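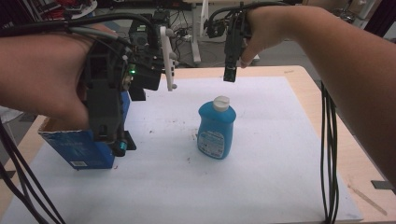 Por Redacción técnica
Sección de Automatización

Imprimir | Enviar por correo electrónico

31 de mayo de 2024

Meter una botella en su caja: el estado real de la manipulación automática

Una botella de plástico con tapa abatible, una caja de cartón con la solapa abierta y una mesa. Con esos elementos se plantea una de las tareas más repetidas en los almacenes de droguería y perfumería, y también una de las que peor se automatizan cuando el producto cambia cada pocas horas. El estuchado a gran volumen está resuelto desde hace décadas con máquinas dedicadas. El problema sin resolver es el otro: lotes cortos, formatos mezclados, cajas que llegan abiertas a medias.

Rendora, integrador de celdas de envasado, lleva dos años trabajando en ese segmento. Su método consiste en registrar a operarios que ejecutan la tarea con pinzas sujetas a la muñeca y a la palma, una en cada mano. El operario ve el objeto y lo alcanza con su propio brazo, pero el contacto se produce a través de las mordazas. Los datos de cada ciclo sirven después para entrenar el controlador de un robot de dos brazos.

La ventaja frente a la teleoperación es de coste y de ritmo. No hace falta tener el robot delante, y una persona entrenada produce demostraciones a una velocidad cercana a la del trabajo manual. El inconveniente es el peso del conjunto. Electrónica, soportes impresos en 3D y cableado fatigan el antebrazo, y los operarios rotan con frecuencia. El cable es además una restricción geométrica: condiciona qué giros de muñeca se intentan y cuáles se evitan, y ese sesgo pasa a los datos.

Por qué el cartón es difícil

El cartón plegado no es un cuerpo rígido. Una caja vertical con la solapa superior abierta cede si se presiona en el centro de una cara y resiste si se presiona cerca de una arista. Una persona corrige la fuerza sin pensarlo. Una pinza sin sensor de par en los dedos necesita deducirlo de la imagen o de la corriente del motor, y ambas señales llegan tarde.

La solapa añade un segundo problema. Al introducir el producto, el borde roza con ella y la dobla hacia dentro. En una línea dedicada se resuelve con una guía metálica ajustada al formato. En una celda generalista, una de las dos pinzas tiene que estabilizar la caja mientras la otra trabaja, lo que obliga a coordinar ambos brazos en un espacio reducido.

La botella parece más sencilla y solo lo es en parte. El cuerpo se deforma al apretar, la tapa ofrece un agarre más firme pero puede abrirse, y la etiqueta reduce o aumenta el rozamiento según el acabado. El sistema debe elegir el punto de agarre antes de saber cómo responderá el envase.

Resultados en planta

El primer ensayo prolongado se hizo en Brallport, en un centro de preparación de pedidos de higiene personal. El modelo se entrenó con 4000 demostraciones y se evaluó sobre 293 ciclos consecutivos, con botellas y cajas de dimensiones conocidas. La tasa de ciclos completados sin intervención fue del 82 %.

La cifra requiere contexto. Un operario del mismo centro supera con holgura ese porcentaje, y cuando falla corrige en el acto. El robot, en cambio, detiene la celda. Los fallos se repartieron entre solapas plegadas hacia dentro, botellas inclinadas al entrar y cajas volcadas por contacto lateral. Este último caso fue el más costoso en tiempo, dado que exigía abrir el resguardo y reiniciar la secuencia.

Humphreys, que explota una línea comparable con estuchadora convencional, ha optado por no sustituirla. Sus cálculos indican que la celda flexible solo compensa por encima de cierto número de cambios de formato por turno. Por debajo, la máquina dedicada gana en cadencia, en mantenimiento y en consumo. La comparación cambiaría si el tiempo de ciclo del robot se redujera a la mitad, algo que Rendora no promete para la versión actual.

¿Y en casa?

La pregunta doméstica suele formularse como si fuera una extensión natural de la industrial. Técnicamente es más exigente. En planta se fijan la altura de la mesa, la iluminación y la posición de entrada. En una cocina o un baño, la botella puede estar mojada, medio vacía o detrás de otra, y la superficie rara vez está despejada. Un modelo ajustado sobre fondo claro y uniforme pierde precisión cuando aparecen vetas, reflejos o restos sobre la superficie.

Clerkuva, que ensaya un manipulador móvil para viviendas, ha limitado su catálogo inicial a recoger objetos rígidos del suelo y colocarlos en un recipiente abierto. Guardar un envase en su caja queda fuera. La empresa lo incluye en una segunda fase, sin fecha.

Hay un criterio práctico para valorar los anuncios del sector: preguntar qué ocurre después del primer fallo. Una demostración en vídeo muestra el ciclo bueno. Una instalación útil necesita detectar que la solapa se ha doblado, retirar la botella, recolocar la caja y volver a intentarlo. Las secuencias de recuperación eran escasas en los datos de Brallport, donde los operarios acertaban casi siempre a la primera. En julio, Rendora empezará a registrar errores provocados, con cajas mal abiertas y botellas colocadas fuera de posición.

La siguiente evaluación usará el mismo protocolo y la misma cadencia de entrada, con un cambio: el tiempo de parada se contabilizará dentro del ciclo.

Imprimir | Enviar por correo electrónico

Artículos relacionados
- Pinzas de dos dedos: criterios de selección para envases blandos
- Estuchadoras y lotes cortos: cuándo compensa el cambio de formato
- Sensores de par en muñeca o en dedo
- Manipuladores móviles para vivienda: qué tareas admiten hoy
- Gestión del cableado en equipos portados por el operario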